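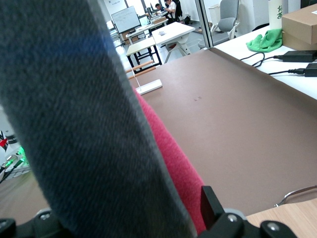
Gray felt and pinkish-red fuzzy fabric against the black mount.

Filed under: Stage & Studio > Dance Floors > Portable

Bodura 70 Portable Dance Floor

The Bodura 70 is a sectional floor for televised dance, touring shows and rehearsal rooms. It is supplied as interlocking panels with a matte vinyl top layer over a damped core. The surface is suitable for ballroom and Latin shoes, jazz shoes and bare feet. It is not rated for tap.

Panels lock along all four edges with a quarter-turn cam, operated from above with the 8 mm hex key supplied. No subfloor fixing is needed on a level base. On carpet, lay the Pastex underlay first and stagger the joints by half a panel.

Reflection under stage lighting is low and even. The top layer is available in black, white and light gray. Printed surfaces for show logos are made to order – artwork must be approved before the panels are cut.

Specifications
Panel thickness: 70 mm
Edge fixing: quarter-turn cam, 8 mm hex drive
Top layer: matte vinyl, replaceable
Rated assembly cycles: 3000
Rated lamp exposure before color check: 4000 hours
Edge ramps: sold separately

Care
Sweep before each session. Clean with a damp microfiber mop and a neutral cleaner. Do not use wax, rosin or silicone polish. Rosin residue can be lifted with Pastex Surface Remover, left on for two minutes and wiped off. Store panels flat, top layers facing each other, in a dry room.

Compatibility
Bodura 70 panels do not connect to panels from the older Seok series. The cam position is different and forcing the joint will damage the edge. A transition strip is available for venues that use both.

Ordering
Floors ship from the Vernusbridge warehouse on reusable carts. Cart deposits are refunded on return. Orders for February delivery with printed surfaces close on 25 November 2021. Plain panels are not affected by this date.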